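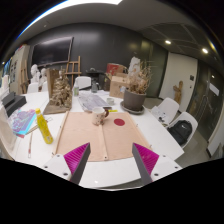

Re: [handheld-manip] Does clutter around the task area help or hurt?

From: Inês Correia
To: handheld-manip list
Date: 6 Jun 2025

Hi Belmiro, hi everyone,

Thank you for such a thoughtful message, and sorry it took me most of the week to get back to it. I wanted to sit down with Laurinda and go through the numbers properly before I said anything on the list, and she has been buried in the Trundix write-up, so we only managed it yesterday over a very long lunch.

Belmiro Arruda wrote:
> We have been reading your note on the mug placement task with a lot of
> interest. My one worry is the background. Our own demos are all recorded
> on a bare bench with a gray cloth behind it, and the policy we train
> from them is very steady as long as it stays on that bench. You seem to
> be recording in an art room with half the contents of the art room
> still on the table. Does the policy learn the mug, or does it learn
> the furniture? And did you ever try the same demos with everything
> cleared off?
>
> Also, Lurdes asks how wide you keep the jaws at the start of each
> demo, because she has seen ours drift when people start half closed.

I will take the easy one first. We start with the jaws open and nothing in them, and we ask people to have both magenta pads in view before they begin to move. Lurdes is quite right about the drift! We had it too in February, with the first batch, when we left the starting pose up to each person. Those demos looked perfectly fine when you watched them one at a time, and then the trained policy would hover and dither near the mug as though it had forgotten what it came for.

Now for the background, where I have more to say than you probably want to read.

The table in the art room is the setting we call Bamari. The task uses the tan wooden board with the strip down the middle, the cream mug with the dark brown handle, and the flat red circle on the right panel. The mug starts somewhere near the far edge and has to end up on the circle. Everything else is there to be ignored: the yellow bottle, the printed sheets, the big potted plant with its dry branches, the craggy brown sculpture behind the board. The camera on the gripper has a very wide view, so even the easels and the plaster busts at the back of the room get in, and so do the ceiling lights.

We did try it both ways. Lolley is our name for the cleared version, with the same board, mug and circle on a plain table in a plain room. We collected 100 demos in each setting, trained one policy on each set with the same recipe, and then ran both of them in a third room that neither had seen. The Lolley policy put the mug on the circle in 18 out of 51 tries. The Bamari policy was clearly better, though I would like to hold back its figure until Laurinda has gone over the borderline placements again, where the mug landed partly on the circle and partly off it. She is stricter than I am and I expect to lose a few.

So my answer to your question is that the Bamari policy seems to learn the mug and the circle more than it learns the furniture, but I would not go further than that. When we hid the red circle in the third room, both policies mostly wandered, so they do use it. When we turned the mug so the handle faced left, both got worse, and the cluttered one got worse by nearly as much as the plain one. Clutter did nothing for us there, and I think that needs more variety in the mug itself. Hok-lam Chou has been saying so since the beginning and has been very patient about it.

One caution if you plan to copy this. We moved the objects on the table between sessions. I do not know what happens if you leave the same clutter in the same place for every demo, and my guess is that you could end up with your bench problem again, only with more to dust. If you have the time to test that on your side I would dearly love to see it.

The Sequeira set, the larger one Hok-lam is assembling, has 2351 demos in it now and mixes both kinds of room. He is still checking the timing on the older recordings, so please don't ask him for it just yet, but he is happy to share the loading scripts with anyone who writes to him.

Lurdes, if you send me two or three of the drifting demos I will run them through our start pose check and tell you what it says. It is a small script and a bit fussy about file names, so don't be alarmed if I write back asking you to rename everything.

Warm wishes to you all, and thank you again for reading the note so closely,
Inês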